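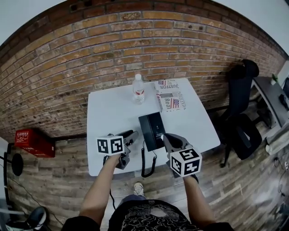 The corded phone, by the brick wall.

I gave up my cell phone at home in April, or rather I gave up answering it there. It lives in a kitchen drawer after dinner with the takeout menus and a dead flashlight. Anyone who wants me in the evening can call the landline, a number I had to look up on my own bill.

The first week I got two calls. One was a recording about my roof. The other was my aunt Grażyna, who has dialed that number for 15 years and wanted to know why I sounded so surprised.

What I'd forgotten is how long a phone call takes when you can't wander off. You're on a cord. You stand there and hear the whole story of the Cernport ferry, including the parking. I heard it on Wednesday and I'm fairly sure there's a second half coming. 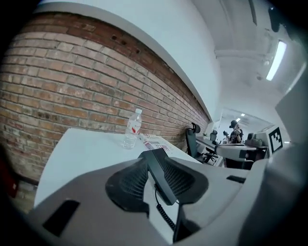

Don't you miss texting?

Mostly for small stuff, like asking my neighbor Touran if she's got an egg. Now I have to knock, and then I'm there for 10 minutes looking at her tomato seedlings, which are doing better than mine.

The landline costs me extra every month. The roof people have called again.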